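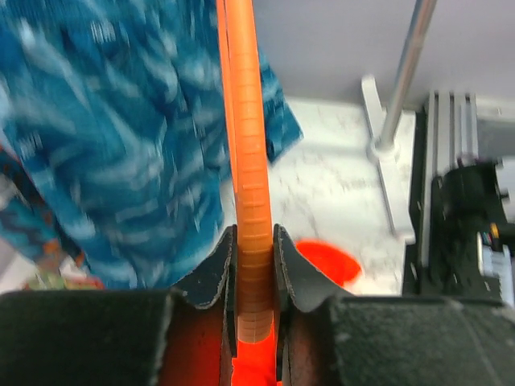 Ribbed orange strip, close up.

Home Movie Night Tips, Tested and Mostly Crossed Out

Posted Jun 5, 2021 in Around the House

Every list of tips for watching movies at home seems to be copied from another list. I've been collecting discs, tapes and a few reels for a long time, the shelf count stands at 1090, and I've tried most of the usual advice at least once. A good part of it is harmless. Some of it costs money for no gain, and a couple of items will ruin things you can't buy again. What follows is what I kept, with my complaints left in.

Toothpaste on scratched discs

I don't believe in it and I wish it would go away. Toothpaste is a mild abrasive, so in theory it evens out a shallow scratch. In my kitchen it evened out one shallow scratch and gave me a haze over the rest of the disc. The movie had been skipping in one spot and afterward it skipped in three.

Try this first. Rinse the disc under lukewarm water with one drop of plain dish soap. Use your fingertips. Pat it with a soft cotton cloth, then wipe from the center hole straight out to the edge, never around in circles. A scratch that runs in a circle follows the track and is much harder on the player than one that crosses it. Let the disc stand on its rim in a dish rack until it's dry. Most of my "scratched" thrift store discs were simply sticky.

If that doesn't help, try the disc in another player before you do anything else. I have an old one from the Grajales resale shop that plays things my newer one spits out. I can't explain that and I've stopped trying.

Peanut butter, banana peel, furniture polish: no, no, and please no.

Repair kits

I bought the Walar kit, the one with the hand crank and the little bottle. It did bring back two discs out of the 6 I fed it. Those two were ones I might have saved with soap, and I hadn't tried soap on them, so I can't give the kit credit in good faith. The pads wear out fast. Borrow one if you can, or ask whether your library has a buffing machine. Ours runs discs through for pocket change.

Painting a wall instead of buying a screen

People swear by special projector paint. I put Plimum on the den wall, two coats, and then put a leftover flat white on the wall beside it. I asked four people which side looked better. Two picked the Plimum, one picked the plain white, and one wanted to know when the movie was going to start. The can promised deeper blacks. What gave me deeper blacks was turning off the hall light.

If you do paint, spend your effort on the wall. Fill every nail hole, sand the filler flush, and look along the surface with a flashlight held nearly flat to it. Any bump you see that way will sit in the middle of an actor's face for as long as you own the house. Use a roller with a short nap. Flat finish only. Anything with a sheen will throw a hot spot back at the couch.

A white bedsheet works for one night. It has to be ironed, and it has to be pulled tight at the bottom as well as the top. I use a curtain rod in the top hem and a second rod in the bottom hem for weight. Clothespins alone leave sags between them, and a sagging sheet makes straight walls on screen look like they've been out in the rain. If light leaks through from the projector, hang a dark blanket right behind the sheet.
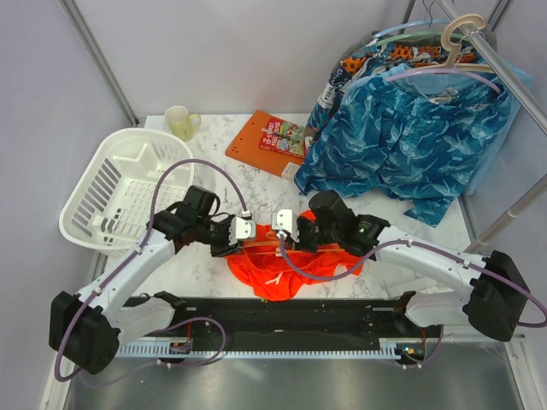 Blackout curtains

These I'll defend, with a warning about the label. "Room darkening" and "blackout" get used as if they meant the same thing and they don't. Hold the fabric up to a lamp in the store. If you can tell where the bulb is, so will everyone on your couch at four in the afternoon.

Even good curtains leak at the sides. The usual tip is to tape them to the wall, which took a strip of my paint off with it. I bought a wraparound rod later, the kind that bends back to the wall at both ends, and that fixed most of it. For the gap at the top, lay a rolled towel along the rod. It looks terrible. It's dark in there, though.

Storing discs and tapes

The advice to put everything in binders is fine if you only care about the discs. I did it with part of my collection and regretted it by the next December, when I wanted the booklets and couldn't remember which box they were in. Binders also get overfilled. Once the pages bow, the sleeves rub on the discs every time you turn one. Leave the last few pages empty and store the binder standing up.

Cases should stand upright like books. Tapes too, with the full reel at the bottom. Rewind a tape all the way before you put it up. I've read that you should rewind every tape you own once a year, and I doubt that many people have ever done it. I do mine when I watch them.

Keep all of it out of the attic and out of the garage. I know the boxes are already up there. Heat is hard on tape, and damp is worse on the paper. An inside closet is good enough. I don't bother with those little silica packets unless the closet is under a bathroom.

Cedar blocks get recommended for the smell. I'm not putting a piece of oily wood in with something I want to keep dry and clean.

Old reels from a relative's basement

If the can smells like vinegar when you open it, the film is breaking down, and no kitchen trick is going to reverse that. Move it away from the other reels. Leave the lid a little loose and keep it cool. Don't run it through a projector "just to see." A shrunken film can tear at every sprocket hole, and then you've got confetti.

If you think a reel might be very old theater film, stop there. Early film stock can burn, and it burns fiercely. Don't open it near the stove, don't mail it, don't throw it in the trash. Call a film archive or the fire department's non-emergency line and ask what they want you to do. That's the one tip on this page I won't joke about.

For reels in decent shape, pay for a transfer while the film still runs. Ask for a price in writing first. I got two quotes for the same 7 reels and one of them was more than double the other, with no difference I could find in what I'd get back. The higher one did offer a velvet-looking box.

Filming the wall with your phone while the projector runs gives you flicker and a tilted picture. Do it if you're only after the names of the people in it.

Sound

Before you buy a soundbar, move the furniture. I gained more from pulling the couch two feet off the back wall than I did from the speaker that came in the mail. A rug helps on a hard floor. Egg cartons on the wall do nothing except hold dust, and they catch fire easily.

For silent movies, turn the sound all the way down once and see whether you like it. Many of the cheap discs come with a piano track that has no idea what's on the screen. I've watched a shipwreck to what I'm fairly sure was a wedding march. Put on a record of your own if you want something in the room.

Popcorn

The Kivach recipe card that gets passed around says to soak the kernels for ten minutes before popping. I tried it three times. It gave me chewy popcorn three times, plus a good deal of spitting from the pan.

My way is dull. A heavy pot with a lid, enough oil to cover the bottom, three kernels in it over medium heat. When those pop, take them out, add the rest in one layer, put the lid back on and take the pot off the heat for half a minute. Then put it back on the burner and shake it now and then, with the lid open a crack on the side away from you so the steam gets out. Salt it while it's hot. Fine salt sticks and coarse salt ends up at the bottom of the bowl. You can grind the coarse stuff down in a mortar for free, so skip the jar labeled popcorn salt.

Melted butter makes popcorn soggy if you pour it all in one place. Drizzle it down the sides of a bowl that's too big and toss as you go.

Projector upkeep

Clean the filter. Mine slides out of the side and gets a pass with the vacuum brush on low. If the fan sounds louder than it used to, that's where I'd look first. Don't blow canned air into the vents while the thing is running, whatever the video says.

I was told a lamp would be good for years. Mine went visibly yellow at 900 hours, and I'd been fiddling with the color settings for weeks before it crossed my mind to check the counter in the menu. Check the counter. Let the fan finish after you switch off, and don't yank the plug to save yourself the wait.

As for the lens, leave it alone until you can see the dirt on the wall. A rubber blower first, then a lens cloth, dry. No window spray, no shirt tail, no vinegar and water. I've seen vinegar and water recommended for every single item on this page, popcorn included.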